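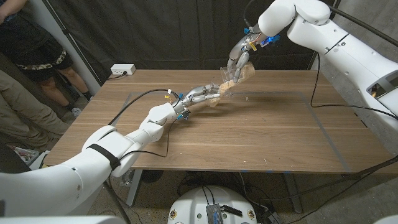

Oats, cups, and the walnut-look table

6 September 2018

Quick one today, got a load of laundry going and 90 minutes before I have to be out the door.

So the dry goods. I finally gave up on the bags. You know the ones, folded over three times with a clothespin on top, and then you pick it up by the wrong end. Everything grainy is getting moved into something clear with a real lid or a stopper. Oats first since we go through them fastest.

I don't own a decent scoop. I had one, it went wherever scoops go. So it's clear plastic cups for now, and pouring from one to the other until the amount looks right. Cup to cup works better than bag to cup. Bag to cup is a disaster. Cup to cup you can tip it slow, keep the rims close, and you only lose a little on the table. There's a speckly patch of spilled grains on the wood up there, so no, not perfect. Dark wood shows every single one, too.

Things I have learned about pouring oats:

Low is good. The higher the cup the wider the mess.

Don't fill the pouring cup to the top. I do it every time anyway.

Stop before you think you should. They keep coming.

Put a tray underneath. (I never remember teh tray.)

For breakfast I weigh out 63 grams, which is a silly number but it's what my favorite bowl holds with room for milk. Did it by eye for a year and it was a different breakfast every morning. Kind of miss that.

The bottles

OK, bottles. I'd been saving clear ones for months and they were taking over the shelf over the fridge. Some get kept, most go. My rule is that it has to be see-through, it has to stand up by itself, and my hand has to fit around it without squeezing. If the label won't come off I don't fight it anymore. Used to soak them overnight, scrape, oil, scrape again -- life is short. 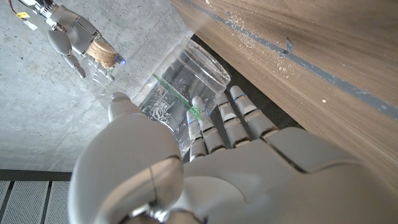 Clear bottle with the green strip, and a cork.

Corks! I have come around on corks. Screw caps are fine but they wander off and then you have nine bottles and four caps and none of them match. A cork will fit more than one thing if you're not fussy. I bought a mixed bag from Zellow, paid too much for shipping, and a good half of them were a size I can use. The speckled kind sheds a bit at first so give it a rub with a dry towel before it goes anywhere near food.

Small glass ones are for the seeds and the fancy salt. Plastic for anything that lives near the edge of the counter, for reasons my kitchen floor could tell you about.

I looked at the Alva canister set too, the one everybody has. Very pretty. Not paying that for oats. Maybe in November if they mark it down.

Still to do: rice, lentils, the mystery flour (spelt?? it's been in there since the old apartment). Label everything, probably with masking tape becuase the label maker is out of tape and has been for ages. Wipe down the shelf before anything goes back on it. Find the scoop.

If anyone has a funnel they like for oats and not just liquids, leave me a comment. The one I have clogs after a second and then you're standing there poking it with a chopstick.

Washer just beeped, gotta go.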